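Guncombe Junior Robotics Club
Explainer for members in Years 4 to 6

How does a robot arm learn to sort the recycling?

Many of you asked this question after the open day, so we have written down the answer in simple words. If you meet a word which is new for you, look at the end of the page, where there is a small word list.

What is the Ikiveck Challenge?

The Ikiveck Challenge is a competition for student teams. Each team must teach a robot to sort empty drink containers. There are cans, plastic bottles and glass bottles, and each kind should go to its own place. It sounds like a very easy job. You can do it at home while you think about your lunch. For a robot it is a difficult job, and the older students in our neighbour team, Team Osaneo, are working on it until December.

The robot has no hands like yours

At the end of the arm there is a gripper. The gripper has two fingers only, and it has no thumb. Try this at the kitchen table: hold a pencil in each fist, and lift an empty bottle with the two pencils. Did it slip? Now put a rubber band around the end of each pencil and try again. It is much easier, because rubber does not slide so well. This is why many grippers have a soft pad on the fingers.

Team Osaneo chose pads in bright green. The colour does not make the robot stronger, but everybody in the room can see quickly where the fingers are.

The robot also needs to know how hard it should squeeze. An empty can is thin and will be crushed if the fingers close too much. A glass bottle is heavier and smooth, so if the squeeze is too weak, the bottle will fall. You feel this in your skin and you change your squeeze without thinking. The robot must be taught.

Why are bottles so hard to see?

The robot looks with cameras. A red can is a good thing to look at, with a strong colour and a clear shape. A clear bottle is a bad thing to look at, because the light goes through it and the camera sees mostly what is behind. Grown-up people walk into glass doors for the same reason!

There is one more problem. A bottle can stand up, lie down, or be crumpled from somebody's foot. For you it is still a bottle. The robot has to see very many bottles before it can understand this.

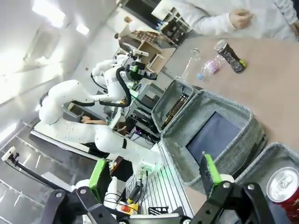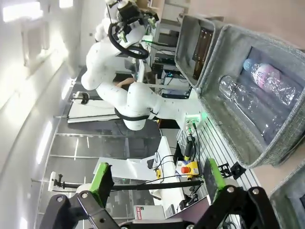 The sorting table at Team Osaneo, with the grey felt boxes. The green pads are on the fingers of the gripper.

How does the teaching go?

Imagine you teach your little cousin to tie shoelaces. You can explain it with words, but it is better to show it, slowly, and many times. With a robot it is similar. A person moves the arm through the whole job: go to the can, open the fingers, close the fingers, lift, move over the box, let go. The computer saves every movement together with what the cameras saw. One such recording is called a demonstration.

The team's plan is to make 200 demonstrations for cans and 700 for bottles. Bottles need more because they are more difficult, as you have read. There will be also 100 demonstrations where the container begins in a strange position, for example leaning on the side of a box. Together it makes 1000. You can check our adding.

After this the computer looks for what is the same in all the demonstrations, and then the robot may try alone. In the first tries it will make mistakes, and the team will write each mistake in a notebook. Please do not laugh at the robot on the visiting day. It does not mind, but the students do.

What is the red button for?

Each robot in the club rooms has a big red button near to it. This is the emergency stop. When a person presses it, the arm must stop moving. Any person may press it, also you, if you see that something is wrong. You will not be in trouble for pressing it. Please keep your hands away from the table when an arm is switched on, and tie back long hair.

Try it at home

Play Robot and Teacher with a friend or with your mum or dad. One person is the robot and closes the eyes. The other person is the teacher and gives only short orders: left, right, down, close, open. Put a plastic cup and a box on the table. How many orders do you need until the cup is in the box? Write the number down and bring it to our next meeting on Wed 10 June, in the Chávez Room.

Small word list

Gripper: the part at the end of a robot arm which holds things.
Joint: a place where the arm can bend or turn, like your elbow.
Demonstration: one recording of a job, for the robot to learn from.
Emergency stop: the red button which stops the robot.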